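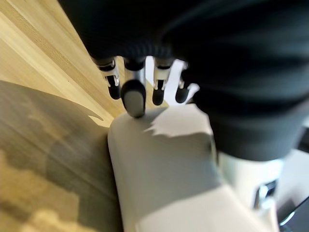 Wrist camera, fingers over the pale object, badly blurred

Hand keeps gripping after the stop command

We have a two-armed robot with multi-fingered hands, set up for tidying slides on a shoe rack. Since we updated the hand controller, the left hand carries on closing for some 15 seconds after a stop is sent. No fault is logged. The arm itself halts normally. Is this a setting or a dying driver?

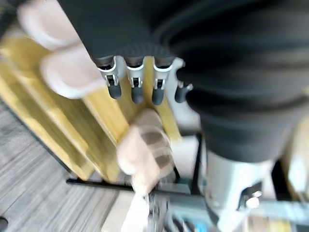 Wrist camera by the rack, also blurred

Posted by Hazel Brannigan, Jan 12, 2022

Answer 1
Restart it. Ours did something like that and it went away.

Answer 2
Don't just restart it. If a hand ignores a stop, treat it as a safety fault and keep people's fingers away until you know why. Check whether the arm and hand share the same stop line. On our Montoya setup they didn't – the hand only got a software message, and it queued behind the grip commands. We cut the queue from 418 entries to 8 and the delay went. The proper fix was wiring the hand supply through the emergency stop as well.

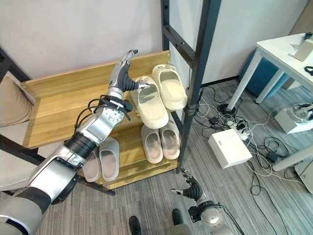

Left hand at the cream slide, top shelf

Answer 3
Agree with the above. Also look at the cable bundle at the wrist. A bad connector can drop messages and log nothing.

Contact us | © Brekercombe Help | Back to top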